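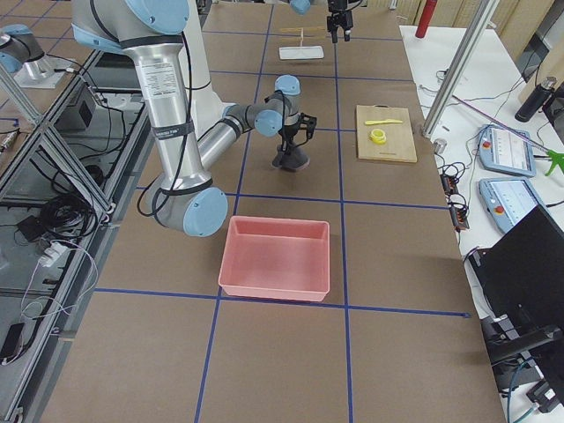

Seit gestern Nachmittag läuft unsere Zweiarmzelle wieder, allerdings nur mit einem Arm und mit halber Geschwindigkeit, und weil mich inzwischen wirklich jeder auf dem Flur fragt, was da los war, schreibe ich es jetzt einmal für alle auf. Kurz gesagt: Jemand hat den Not-Halt gedrückt, und ein Arm ist weitergefahren. Wer schon mal bei uns am Tisch stand, kennt die beiden hellblauen Bedienpulte, die rechts auf dem weißen Beistelltisch direkt übereinander liegen, jedes mit eigenem rotem Not-Halt-Knopf. Und jeder von uns (ich auch!) ist davon ausgegangen, dass es egal ist, auf welchen man haut. War es nicht.

## Was passiert ist

Es lief die ganz normale Aufräumaufgabe aus Prirudent, die mit dem Kleinkram auf dem Packpapier: Teil greifen, anheben, in die rosa Kiste legen, nächste Zelle. An dem Tag war die dunkelgraue Glocke dran, dieses Ding mit dem breiten Rand unten, das sowieso keiner mag, weil der Greifer gern daran abrutscht. Somkiat Phetsri hatte Schicht und saß am Rechner, ich stand mit meinem Kaffee daneben und habe, ich geb's zu, mehr geredet als geschaut.

Der erste Arm setzte zu tief an, drückte die Glocke gegen die Tischplatte und blieb in der Kraftüberwachung hängen. So weit nichts Besonderes, das haben wir alle paar Tage. Nur hat der zweite Arm davon nichts mitbekommen und ist zu seiner nächsten Position losgefahren, und die lag ungünstigerweise genau dort, wo das Handgelenk vom ersten stand. Somkiat hat schnell reagiert und den Knopf am oberen Pult gedrückt. Der eine Arm: stromlos, Bremsen drin, alles gut. Der andere fuhr in aller Ruhe weiter, bis er angestoßen ist und seine eigene Kollisionserkennung zugemacht hat.

Verletzt wurde niemand, es hatte auch niemand die Hände im Arbeitsraum. Am Greifer ist ein Finger leicht verbogen, eine der blauen Gelenkkappen hat eine Schramme. Das war der ganze Schaden. Der Schreck war größer, das Geräusch möchte ich so bald nicht wieder hören.

## Warum der zweite Arm weiterlief

Lilibeth Evangelista hat am nächsten Morgen den Schaltplan neben die Klemmleiste gelegt und keine Stunde gebraucht. Die beiden Steuerungen sollen sich den Not-Halt gegenseitig weitergeben, zweikanalig, Ausgang der einen auf den Sicherheitseingang der anderen. In die eine Richtung ist das auch so verdrahtet. In die andere Richtung saßen auf dem Eingang noch die beiden Brücken, mit denen die Steuerung ausgeliefert wird. Für die Steuerung sieht eine Brücke genauso aus wie ein gesunder Kreis, sie hatte also gar keinen Grund zu meckern, und gemeckert hat sie ja auch nie.

Heißt im Klartext: Drückte man am unteren Pult, standen beide Arme. Drückte man am oberen, stand nur einer.

Und jetzt kommt der Teil, der mir am meisten Bauchweh macht. Die Brücken waren bei der Inbetriebnahme gezogen worden, das steht im Protokoll von Garrido, mit Unterschrift und Messwerten. Später haben wir dann die eine Steuerung getauscht, weil die alte sporadisch die Verbindung verlor, und beim Tausch hat man die neue so eingebaut, wie sie aus dem Karton kam. Das waren wir selbst, nicht Garrido. Der Funktionstest danach wurde gemacht, klar, aber eben nur mit dem unteren Pult. Vermutlich hat es auf dem Tisch einfach näher gelegen, so genau weiß das keiner mehr.

Seit dem Tausch hat die Zelle laut Logbuch 1625 Durchläufe gemacht. Bei allen davon war einer der beiden Knöpfe nur die halbe Miete.

## Was Konrad dazu sagt

Konrad Thaler, bei uns für die Arbeitssicherheit zuständig, war am selben Tag da und erstaunlich ruhig. Ich hatte mit einer Standpauke gerechnet! Stattdessen hat er sich einen Hocker geholt, sich alles zeigen lassen und dann jeden von uns einzeln gefragt, welchen Knopf wir im Ernstfall nehmen würden. Vier Leute, vier verschiedene Begründungen, und keiner von uns konnte sagen, welches Pult zu welchem Arm gehört, ohne auf den Bildschirm zu gucken. Das hat er aufgeschrieben und unterstrichen.

„Wenn jemand vor dem Schlagen erst überlegen muss, ist es kein Not-Halt“, hat er gemeint. Da konnte ich schlecht widersprechen.

Die Zelle hat er bis auf Weiteres für den Zweiarmbetrieb gesperrt. Den Einarmbetrieb hat er freigegeben, sofern die zweite Steuerung am Hauptschalter aus und mit Schloss gesichert ist. Den Schlüssel hat Lilibeth.

## Was sich ändert

Die Brücken sind raus, der fehlende Kreis ist verdrahtet. Gemessen haben wir auch schon: Vom Drücken bis zum Stillstand des jeweils anderen Arms vergehen rund 358 Millisekunden bei reduzierter Geschwindigkeit. Konrad will das Ganze noch bei voller Geschwindigkeit und mit Last am Greifer sehen, und vorher rührt sich da nichts.

Dazu kommt:

- Ein dritter Not-Halt, fest montiert, vorne am Gestell, der auf beide Steuerungen geht. Der Taster kommt von Ralto und ist bestellt.
- Die Pulte bekommen große Nummern, und die Arme bekommen dieselben.
- Beide Pulte kriegen Halterungen und liegen dann nicht mehr zwischen Steckdosenleiste und Kabeln herum.
- Nach jedem Eingriff an einer Steuerung werden alle Knöpfe geprüft, jeder einzeln, mit laufendem Programm und leerem Tisch. Zwei Leute, zwei Unterschriften.

Chaimae Tawfik schreibt außerdem gerade den Ablauf um, damit ein Arm im Fehlerzustand den anderen auch per Software anhält. Das ersetzt natürlich keine Sicherheitsverdrahtung (darauf legt Konrad großen Wert, ich soll es bitte genau so hinschreiben), hätte uns aber die Begegnung in der Mitte erspart. Im Moment fragt jeder Arm nur vor dem Start einer Bewegung ab, ob der Weg frei ist, und er fragt eben nach der geplanten Position des Nachbarn. Wenn der Nachbar unterwegs steckenbleibt, stimmt die nicht mehr. Dass uns das so lange nicht auf die Füße gefallen ist, war wohl auch Glück.

## Und die anderen Zellen?

In Stukmont steht ja der Zwilling, gleiche Arme, gleiche Verkabelung. Ich habe noch am selben Abend Renato Sepúlveda angerufen und ihn gebeten, sofort nachzusehen. Er hat mir eine halbe Stunde später geschrieben, dass dort beide Richtungen sauber verdrahtet sind, bei ihm wurde aber auch nie eine Steuerung getauscht. Geprüft hat er trotzdem alles, und dabei ist ihm ein Pult aufgefallen, dessen Knopf sich nach dem Entriegeln hakelig anfühlt. Das wird jetzt gleich mit ausgewechselt. Danke, Renato!

Wer selbst eine Zelle mit zwei Steuerungen hat, egal von welchem Hersteller: Bitte geht hin und drückt beide Knöpfe. Nacheinander, bei laufender, langsamer Bewegung, mit Abstand zum Tisch und jemandem daneben, der den jeweils anderen Arm im Blick hat. Dauert ein paar Minuten. Falls euch dabei etwas auffällt, meldet euch bei Konrad oder bei mir, auch wenn es peinlich ist. Unser Fall war ja auch peinlich.

Die Abnahme für den Zweiarmbetrieb ist für Samstag, den 25. Mai 2019, angesetzt, weil dann im Gebäude wenig los ist und wir in Ruhe fahren können. Bis dahin bitte keine Buchungen für beide Arme eintragen, auch nicht „auf Verdacht“. Chaimae hat die vorhandenen schon aus dem Kalender genommen und den Betroffenen geschrieben. Wer nur einen Arm braucht, kann sich ganz normal eintragen und holt sich die Einweisung bei Somkiat ab, auch die alten Hasen.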